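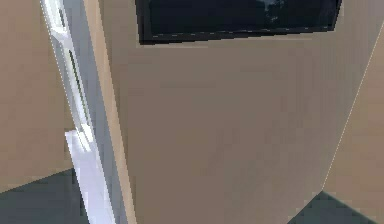 What does the Clello method claim to do?

It claims that a household robot can learn to open doors, fetch things and tidy up almost entirely inside a simulator, and then do the same jobs in a real home with very little extra training. The group behind it at Hultstead call this "practice first, visit later". We were asked to repeat their work, and this page answers the questions people keep sending us about how that went.

Who are you, and are you connected with Hultstead?

We run the Gilbert replication project, which takes published results in home robotics and tries to get the same numbers again. We have no tie to Hultstead. They gave us their code and answered our emails politely, and they disagree with parts of this page. Their reply is linked at the bottom of the project site.

How was the original result measured?

The robot was trained in 4000 simulated rooms and then tested in 13 more that it had not been trained on. The headline success rate comes from those 13 rooms. They are also simulated. People who read only the summary tend to miss that, and I think the summary could have made it harder to miss. The part about real homes rests on a much smaller trial with seven tasks in one flat.

Aren't unseen simulated rooms a fair test?

They are a fair test of whether the robot has memorised its training rooms. They say much less about real ones. The same software builds both sets, with the same wall colours, the same stock of furniture and the same way of drawing light on a shiny surface. A robot that has picked up the habits of the software will do well in both and we would be none the wiser.

Do the rendered rooms look real enough?

It depends which way the robot is facing. From the middle of a room, looking at a table with things on it, the pictures are decent. Close to a wall they are poor. You get a big plain area of tan with a faint blotchy texture, edges that break into little steps, and hardly anything to tell the robot how far off the wall is. A real painted wall at that distance has scuffs, sockets, the odd drip and a shadow from the robot itself.

Does it matter if some views are nearly blank?

We think it matters more than the authors allow. When a view is mostly one flat colour, the robot has to lean on its memory of where it has been, or guess. In the simulator, guessing is cheap. The wheels never slip, so the memory is always right. We added a small error to the wheel readings and success dropped sharply, with most of the failures beginning near walls and in doorways. The original work did not try this.

Can the robot tell a screen from a window?

Not reliably in our runs, and I'm not sure I could either from some of the renders. A dark glossy rectangle high on a wall might be a television or a window at night. For fetching a cup, who cares. For "switch off the television", which is one of the seven tasks, it is the whole job. The scoring counts the task as done if the robot stops near the right object, so a robot that stopped there by luck scores the same as one that knew.

Did you get the same numbers?

On the original 13 rooms, near enough that we have no complaint. The code does what it says. When we built a fresh set of rooms with a different package, Stutgate, the result was a good deal worse, and it was worse in a patchy way. Open-plan rooms held up well. Narrow halls and rooms with tall cupboards went badly.

Couldn't that just be a fault in Stutgate?

It could, in part. Stutgate draws light differently and its doors are a little heavier to push. Hultstead make this point in their reply and we can't rule it out. All the same, a method that is meant to carry over to real homes ought to survive a change of software, which is a smaller change.

Would more training rooms fix it?

We halved the number to 2000 and the score on the original test rooms barely moved. That suggests the extra rooms were adding little. If they all come out of the same generator, another batch is mostly more of the same furniture in a different order. We would sooner see fewer rooms with more variety in surfaces and lighting, though we haven't had the computer time to try that properly.

Is simulation a waste of time, then?

No. It is a sensible place to find out that your robot drives into cupboards. Our quarrel is with the step from "works in simulated rooms" to "works in homes", which the paper takes in one paragraph.

What would change your mind?

A larger trial in real homes, with the task list fixed beforehand, failures reported room by room, and wheel error left in. We would also like to see the score given separately for views close to walls. If it held up there we would say so on this page.

Can I see your failed runs?

Yes. All of them are in the download, including the dull ones where the robot sits facing a wall until the clock runs out. The rooms and settings are there too. The Stutgate files need the February release or later, and older versions will load the rooms with the doors missing.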